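Cold Fermentation and Rye Cookies: Notes From a Test Batch

2021-08-30
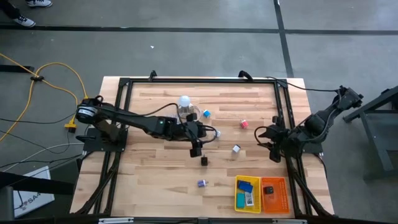 My rye shortbread has been spreading too much in the oven since I switched flours, and I spent the weekend finding out why. The old flour was Panura medium rye. The shop stopped carrying it, so I moved to Reltitz, which is sold as the same grade but feels coarser between the fingers. Coarse rye takes up water slowly. A dough mixed and baked within the hour still has free water in it, and the cookies flatten before the edges set. For rolling out I want a surface like the tabletop in the photo, light wood in butcher-block strips, which holds a dusting of flour better than my stone counter does. On stone the rye dough slides under the pin and I end up adding flour to compensate, and that changes the ratio I'm trying to measure.

The base recipe is 300 grams of flour, 200 of butter and 100 of sugar, plus one egg yolk and a pinch of salt. I split the flour evenly between rye and plain wheat. All butter in this test was Heydari unsalted, taken from the same case. I creamed it only until it came together, as beaten-in air also makes a cookie spread and I didn't want two causes mixed up.

Batch A went straight from the bowl to the pin to the oven. Batch B rested in the fridge for 2 hours. Batch C rested overnight. Everything was rolled between two metal guide strips to the same thickness and cut with the same round cutter. I baked one tray at a time on the middle rack at 325 F, turning the tray once at the halfway point.

Batch A spread badly and browned at the rim while the center was still pale. Batch B was better but uneven, with a few cookies that had gone oval. Batch C held its shape, and the stamped pattern was still readable after baking. The flavor also changed more than I expected. Overnight rye tastes a little of malt, and the gritty feel is mostly gone.

A cold dough was part of the result, so I ran Batch C again and let half of it warm on the counter until it was soft enough to dent with a thumb. That half spread slightly more than the cold half and still less than Batch B. I take this to mean the rest matters more than the temperature, at least with this flour. A finer grind may behave differently.

The oven is the weak point in all of this. Mine is a Grallov, and the dial reads 31 degrees higher than the thermometer I hang from the rack. I have been correcting for it by hand, so the 325 above is the thermometer reading. If your cookies come out pale and wide, check the oven before you blame the flour.

Changes to the written recipe: overnight rest, no extra flour at the rolling stage, dough scraps pressed together and chilled again before the second roll. Scraps from Batch A cracked at the edges when I rerolled them. Scraps from Batch C did not.

I still have half a bag of Reltitz. The next test is the same dough with brown sugar, which brings its own moisture and will probably need a bit less yolk. The spiced version can wait until November.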